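3.2 Where households put things down

Most of the earlier writing on kitchen work begins with cooking, and we understand why, as cooking is the part that people like to talk about. Our own interest was always in the quieter business that goes on before and after it: where the mail lands, where the keys go, where a bag of onions sits between the front door and its proper home. When we first sat down with the families in Urnarden and asked them to tell us about their counters, several of them apologized and said there was nothing much to tell. They then talked, very kindly and often over a second cup of tea, for most of an afternoon.

We visited 12 households in all, each of them 3 times, and asked one adult in each to keep a diary of everything that was set down in the kitchen and left there for longer than a meal. The diaries gave us 2,358 entries. Some are a single word ("scissors") and some run to half a page, including one long and rather touching account of a casserole dish that belonged to a neighbor and could not find its way home.

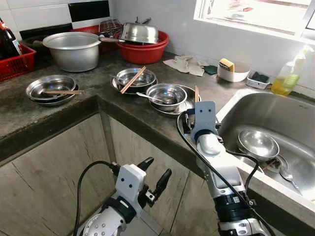

The pattern that came through most strongly was that people divide a counter into territories without ever agreeing to do so. The stretch next to the sink belongs to whoever is washing up, and things left there by others are moved along, sometimes with a remark. The far end, away from the water, is treated as common ground, and it was at this end that the diaries recorded the longest stays. A library book in one home stayed put for the whole of July. In corner kitchens the inside corner had a character all its own, since it is hard to reach and easy to forget — one diary keeper called it "the bank," because whatever went in there was safe and earned nothing.

We had expected that the kind of surface would matter a good deal, and we should say plainly that it mattered less than we thought. Štěpánka Pešek, who carried out the Urnarden visits and knew the families best, warned us early on that people would speak warmly of their counters and then use them all the same way, and the diaries bear her out. Owners of stone and concrete counters did worry more about marks, and they mentioned cloths, boards and trivets more often. They put down their keys in the same places as everybody else.

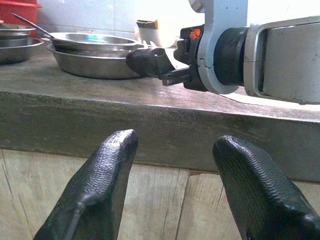
Figure 5. A thick gray counter above wooden paneling.

The front edge deserves a word of its own. Many of the diary keepers described it as a place for things that were on their way somewhere, such as a plate being carried to the table or a letter that had to be mailed that day. Putting a thing near the edge was a kind of note to oneself, and other members of the family mostly read it correctly. Where there were small children the habit vanished, and the same reminders moved up to the windowsill or the top of the refrigerator. Two of the families told us that they had moved back to the edge once the youngest was tall enough to see over it, and we return to these changes over time in the section that follows.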